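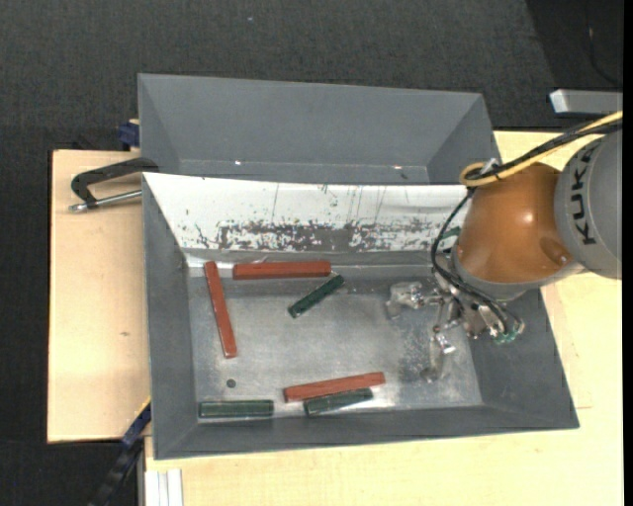 Week 4: How a single gets to number one

Okay, charts! Last time I promised we'd get into the counting, so bring your notes on Fourie.

Early charts came from phoning record stores and asking what was selling. I love this, because you can imagine how easily a clerk could fib. For our practice chart, Pirkside has 300 sales and Predow has 250. Easy win, right? Now add radio plays at whatever weight you like and see if Predow catches up (play with it a bit, I did this for an entire evening).

A slow week matters too. A song can hit the top in a quiet month with sales that wouldn't make the top ten in November.

Reading: Gerrit Hendricks, chapter two, up to page 80. Skip the Nuvska table, we'll do it together.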